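Waschlappen statt Feuchttücher beim Neugeborenen - wer macht das wirklich durch?

Ostside, 12/16/20
Unsere Kleine kommt im März. Die Hebamme rät für die ersten Wochen zu Wasser und Waschlappen, meine Schwiegermutter hat schon 68 Packungen Tücher bestellt. Wie macht ihr das, vor allem nachts und unterwegs?

ewan_dunbar
Wir haben zwei Kinder und bei beiden nur Waschlappen genommen. Zu Hause kein Problem: Thermoskanne mit warmem Wasser an den Wickelplatz, Lappen danach in einen Eimer mit Deckel, bei 60 Grad waschen. Weichspüler weglassen, sonst nehmen sie kein Wasser mehr auf.

Lamduan O.
Bei uns hat das zwei Wochen gehalten. Nachts um drei will ich nicht noch Wasser nachfüllen. Wir nehmen seitdem Tücher ohne Parfüm und der Po ist nicht wund. 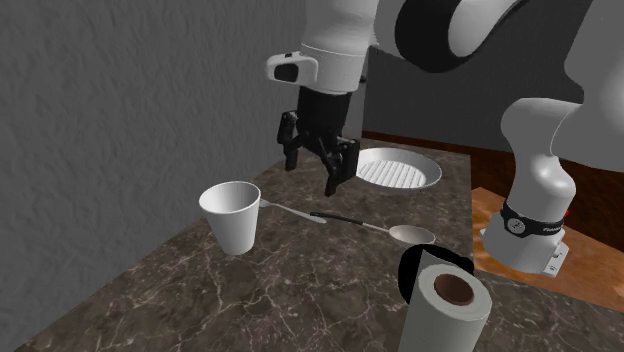 Wichtig ist, dass man die Haut danach kurz trocknen lässt, bevor die neue Windel drankommt. Das machen viele nicht, und dann sind die Tücher schuld.

Zevwood
@Lamduan: Ohne Parfüm heißt nicht ohne Konservierungsstoffe. Unser Sohn hat genau von solchen Tüchern rote Stellen bekommen. Nach dem Umstieg auf Wasser war es weg.

Lamduan O.
Kann sein, kann aber auch am Zahnen gelegen haben. Das weiß man hinterher nie.

Zevwood
Mit fünf Wochen zahnt kein Kind.

Agnes Aitken
Man kann beides machen. Daheim Lappen, in der Wickeltasche eine Packung Tücher. Und bitte nichts davon ins Klo, auch wenn es auf der Packung steht. Wir hatten im Haus eine Verstopfung, die Rechnung lag bei 4000 Euro für alle Parteien zusammen.

Ostside
Danke euch. Dann kaufe ich erst mal Waschlappen und gebe einen Teil der Tücher zurück.

Kommentare

Jessie C.: Alte Moltontücher zerschneiden geht auch, man muss nur die Kanten umnähen.

Bitport: Welche Größe bei den Lappen? 15 x 15 fand ich zu klein.

Donnie: 20 x 20 passt bei uns gut.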